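Small Fixings

Reading time: 5 minutes

My uncle left me his house on the understanding that I would sort out the nails.

It was in the will. Myfanwy Wynne, who had drawn the thing up and had plainly tried to talk him out of it, read the clause aloud in the voice people use for other people's poetry. I was to have the house, the car (a write-off), the cat (deceased) and "all small fixings, on condition that they be put in order". Until they were, I couldn't sell so much as a doorknob.

"How many small fixings are there?" I asked.

"He was a keen man," said Myfanwy Wynne.

There were 23 biscuit tins. My uncle had spent his retirement buying up the stock of dead ironmongers, and he had put it away by a system of his own, which was to say into whichever tin had its lid off. Panel pins lay down with coach bolts. One tin, marked LUSTARI in his capitals, I took for a foreign make of screw until I found the same word on the calendar, on the cat's bowl and on the inside of the larder door. I never did find out what it meant. The cat's name was James.

I began in April, at the big reddish-brown table, with a yellow plastic tray. The tray was my one innovation. You tip a few nails into it, you look at them, and you decide what they are. After an hour I had learned that a nail is very hard to look at for long. It has a head and it has a point, and once you have been introduced to both, conversation flags. 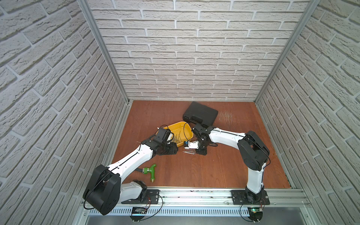 I wrote to Myfanwy Wynne that evening to ask what "in order" meant, legally speaking. She replied that the phrase was not defined, that she had advised him to define it, and that he had told her anyone with sense would know it when they saw it. She thought a court might take the same view. She also thought a court might take 20 months.

So I bought jars. The shop in town sold a range called Hokby, with cork stoppers and a little label on a string, the sort of jar that expects lentils. I bought 70 of them. The girl at the till asked if I was getting married.

For the first week I sorted by length. This seemed sound until I discovered that my uncle's nails came in every length there is, including several between the ones I had jars for. In the second week I sorted by thickness, and in the third by what I can only call temperament: useful, hopeful, bent. The bent jar filled up first. I moved it to the windowsill, where it looked rather handsome, and then I moved it back again, suspecting that handsome was not the same as in order.

By then I had started to have opinions. I found I disliked a nail with a big head on a short body. I found I could tell a floor nail from a fence nail in the dark, which I know because the bulb went and I was too absorbed to get up. A man called Vadik came to read the meter and stayed for two hours. He had views on oval nails that I thought frankly extreme, and I told him so, and he came back the next evening with his own magnifying glass and a pork pie.

Vadik was against the tray. He said that you couldn't judge a nail in company with walls round it, and that the honest thing was to turn the lot out on the bare wood and let them lie as they liked. I said that was exactly how my uncle had got into this position. He said my uncle had used tins, and a tin was only a tray with ambitions.

We didn't speak for the rest of the pie.

After he had gone I pushed the tray up to the far side of the table and tried it his way. I can't say I learned anything about the nails. They went every way at once, and a good few of them got themselves into a bundle, and one long one lay off on its own to the right as though it had heard about the rest. I sat with them until past midnight. It occurred to me that my uncle must have done this too, on a good many nights, and that he had never once mentioned it on the telephone, when we had talked chiefly about the cat.

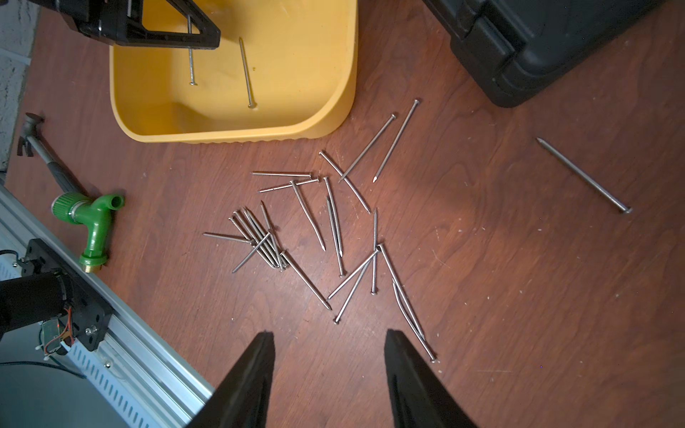
"What is the proper way to put away loose nails of different sizes?" I asked Vadik, when he next came. I had swallowed my pride by then, and a fair amount of tea.

"Keep each length in its own jar, tie one nail to the outside so you can see what's in it, and give up on the bent ones," he said.

It was so sensible that I was quite put out. We did it in nine evenings. Each Hokby jar had its specimen tied where the lentil label should have been, and the jars went along the larder shelves in order of size, with the bent ones at the end in a bucket, because Vadik would not have them under cork.

Myfanwy Wynne came to inspect on 13 October 2024, in her good coat. She walked the length of the larder and back. She took down a jar, read the nail, and put it where she had found it. In the corner of the lowest shelf she stopped in front of a tin that neither of us had ever opened, and she opened it.

It was full of screws. There was a slip of paper on top, in capitals: 794, AND NOT TWO THE SAME.

"Are those small fixings?" I asked.

She considered it for some time. Then she took off the coat and asked Vadik if there was any more pie.

Contact | © The author. Please ask before reprinting. | Back to top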